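Search the forum
Reading time: 2 min

Bangash half-year figures and the covenant

Posted Nov 7, 2023

**ledgerline**
Bangash closed at 325 in London, down 2 per cent, while the wider market was flat. Net debt was the problem. The September tap of the bond went at a wider spread than the original issue and the covenant test is next quarter.

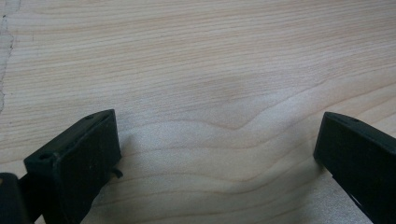

Pale wood grain

**tarn_quay**
The spread tells you little. Ornance priced the same week and paid more for shorter paper. I'd look at receivables, where Indoseck is the largest debtor and pays late.

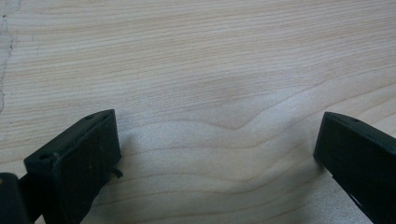 Open gripper over the tabletop

**ledgerline**
Late is still paid. The test uses net debt to EBITDA, and receivables only matter once they are written off.

**tarn_quay**
Wrong. Late receipts mean more drawn on the revolver, so net debt goes up on the test date. See the note on working capital.
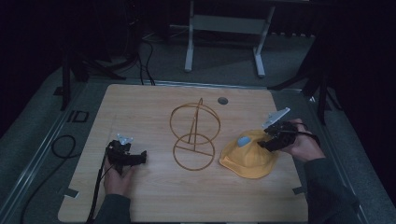 Wire structure and yellow bucket hat

**oddlot500**
Agree with tarn_quay on the mechanics, but the revolver is 500 million and mostly undrawn. I hold the shares and am not selling. Dividend has been paid every year since 1964.

**ledgerline**
A dividend record is not cover. Ulier had a long one too - then it cut to nil and the shares halved. Fair point on the revolver though, I had missed that drawings count.
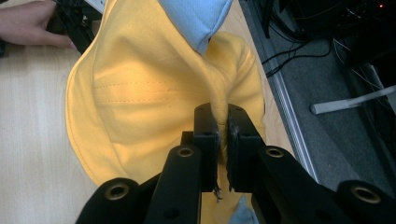
Yellow cloth with stitched seams, light blue at the top

**oddlot500**
Ulier had a pension deficit. Bangash closed its scheme in surplus. Different case.

**tarn_quay**
Different case, same lenders. I'll wait for the trading update before buying any.

7 comments
2 shares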